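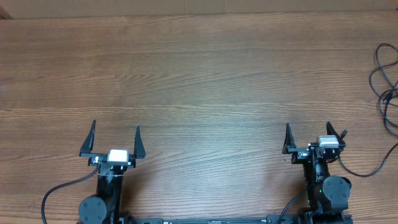

The Sutum bench, both grippers open, table cleared.

Sutum bench: the left gripper fault

Posted 02/11/2022 by Ainhoa Ibarra

We run a two-arm bench called Sutum in the back workshop at Treloar. It does sorting and handover work: one arm picks a part up, the other takes it and puts it down somewhere else. Last month the left gripper let go of parts during handovers and then, on one run, closed when it had been told to stay open. Huia Ngata had her hand near it at the time. She was not hurt, but it pinched her glove hard enough to leave a mark, and we stopped all work on the bench that afternoon.

This page is the short version of what we found. The full report is on the shared drive under Peltholm, which is the name of the handover project. The notes are in the order we worked through them.

1. Clearing the table
Everything comes off before anyone sends a command to the arms. Parts, trays and tools go on the shelf by the door. We used to leave the trays out during fault checks to save time, and twice that meant an arm knocked one onto the floor while we were looking at the screen.

2. Jaws open
Open is the start position for every check. The fingers on this bench are long and come to a point, so a small error at the motor is a large one at the tip. On the day of the fault the left gripper reported fully open while one finger was sitting 4 mm in from where it should have been. The software had no reason to complain. It was comparing the motor with itself.

3. Left arm cable
The cable comes off the side of the arm near the wrist and curves away across the wood. This was the cause, or most of it. The old cable had been tied too tight, and each time the wrist turned all the way over, the connector was pulled a little. After enough turns one of the pins stopped making good contact. The gripper would lose its connection for a moment, come back, and carry out the last command it had stored. If that command was "close", it closed.

4. Cable tie under the gripper mount
We replaced the tie and left more slack above it. Huia turned the wrist by hand through its full travel 9 times with the power off and watched the connector. It stayed put. Please do not tighten this tie because it looks untidy.

5. Right arm
No fault found. We swapped the two gripper cables during testing and the trouble moved to the right side with the bad cable, so we are happy that the motors are fine. The right arm has its own cable back now. It still has a drooping loop out to the side – leave that alone too, it needs the length.

6. Indicator light
A small green light on the right arm's body means that the arm has power. It does not mean the arm is safe to touch. Several people had been reading it that way, me included. Before you put a hand between the fingers, switch off at the wall and wait for the light to go out.

7. Spare cables at the corner
The coil of thin black cable on the right side of the table is to be sorted and labeled. Anything that fails a pull test goes in the bin. The bad cable from the left arm has been cut in half so that it cannot find its way back into use.

What has changed

The grippers now forget their last command when the connection drops. They hold still and wait for a person to press reset. Wernaswood, who supplied the control box, sent us the setting, and it took Huia an hour to put it on both arms.

Handover runs need two people in the room until the end of December. One of them stands at the stop button and does nothing else.

Glove pinches, bumps and near misses all go in the book, even if it seems too small to write down. There had been two earlier drops from the left gripper that were put down to greasy parts and never entered.

Still open: we do not have a good way to check finger position apart from the motor reading. Huia is looking at using the gripper cameras for it. Questions to her or to me.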